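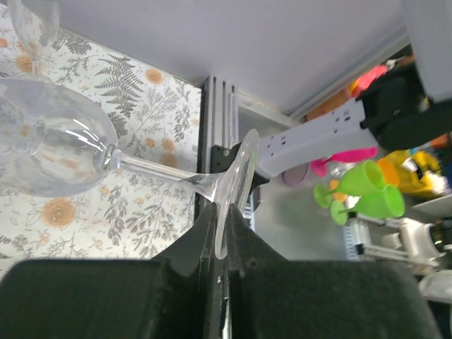 Sanaa Ghoneim wanted to know why anyone still bothers with stemmed glasses when a tumbler holds the same wine and survives the dishwasher. Fair question, and I've been composing my answer in my head all afternoon, so settle in, it's going to take a few posts.

First, my grandmother. She had a cabinet in the dining room in Jimholm with the good glasses in it, and we were allowed to look at them and that was all. When she moved to the apartment she gave every grandchild two. Mine came wrapped in a dish towel inside a boot. I drank out of them that same evening (cheap red, leftover soup) and I have never felt so grown up in my life.

So no, Sanaa, it's not about the wine. I couldn't tell you a thing about how the shape opens up the aroma. I like holding something by the stem because it slows me down a little. I gulp from a tumbler. I don't gulp from a wine glass, or at least not until the second one.

Now the washing, which is what half of you really wanted to argue about. I do mine by hand, last of all, after the plates are out of the way and the water's been changed. Warm water, not hot. A tiny drop of soap, and I mean tiny, because too much leaves that film you only notice when the light hits it.

Hold the bowl while you wash the bowl. Please. I know it feels natural to grab the foot and twist the sponge around inside, and that's how I snapped a stem in February and had to go around apologizing to my grandmother's memory for a week. One hand cupped under the bowl, the other hand doing the work, and never wring the two ends against each other.

Same with drying. I use a flat linen towel from Bestbridge that has been washed so many times it's practically see-through, and it doesn't leave lint. The fluffy ones do. I had a whole set of fluffy ones and I've moved them over to the dog.

For cloudy glasses, white vinegar in the rinse water, a good splash, and let them sit a few minutes. If it's still cloudy after that it may be etched, and then I'm afraid it's for keeps. I have a couple like that and I still use them. They look fine by candlelight, as do I.

Somebody asked about storing them upside down. My mother says yes for dust, my aunt says no because the rim is the weakest part, and they've been having this conversation since before I was born. I store mine upright and give them a quick rinse before company comes. My aunt was very pleased to hear it. I haven't told my mother.

And leave room between them! I used to cram everything onto one shelf and there was a little clink every time I reached for the pepper mill. Then I moved the mugs to the shelf by the kettle, where they should have been all along, and now each glass has some space of its own — it made me weirdly happy for days.

If you want to start a collection, please don't buy a matching set of anything expensive. Go to a thrift store and pick up two you like. The one behind the bakery usually has a shelf of them. Run a fingertip very gently around the rim to check for chips, then hold the glass up to the window and look at the spot where the stem meets the bowl.

Mine don't match at all by now. At dinner everyone has learned which one is theirs, so we never needed those little charms.

Anyway, Sanaa, come over and I'll pour you something in one of the survivors. If you still want a tumbler after that I'll get you a tumbler, no hard feelings. Bring bread, the seeded kind if they have any left.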